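Why I'd still rather hold the robot's hand

I've spent most of October teaching robots to deal with empty drinks bottles, and I have opinions! My friend Clem Costigan reckons the whole business of steering an arm by remote control is a waste of a grown adult's afternoon. Write some rules, he says, and go home.
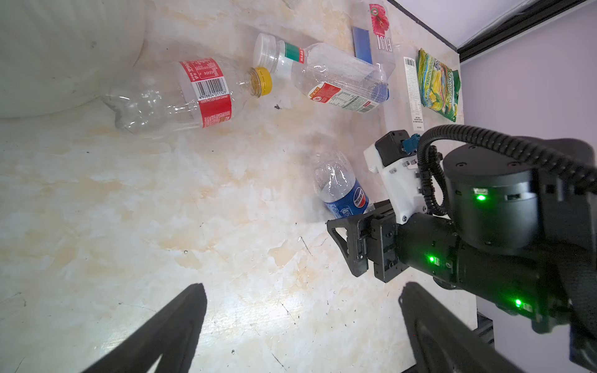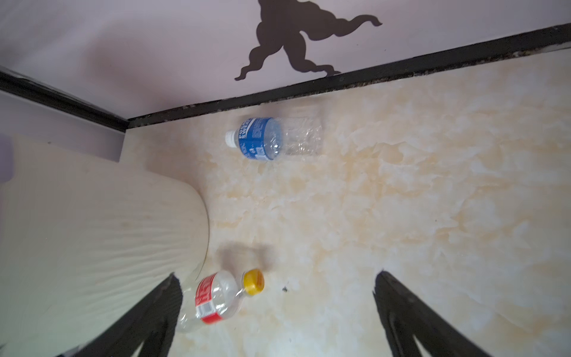
Plastic bottles lying on their sides, from the gripper's point of view.

Well, Clem, have a go at writing the rule for a crumpled bottle. I did try. Mine ran to two pages and fell over the first time a neck pointed the wrong way (I'd also forgotten that caps roll). With the controls in my hands I just come in a bit lower, turn the wrist and squeeze, and I couldn't tell you why I picked that angle. My fingers know it, and the recording keeps it.

It is slow, I'll give him that. Lutfa Wanigasekara and I have done 382 goes between us and she wants 500 before she'll trust any of it. I'd say the clumsy ones are worth keeping too, the ones where you miss, back off and come round again. Lutfa bins hers. I think she's wrong, and we argue about it over tea most days, but a robot that has only ever seen tidy grabs won't have a clue what to do after a bad one.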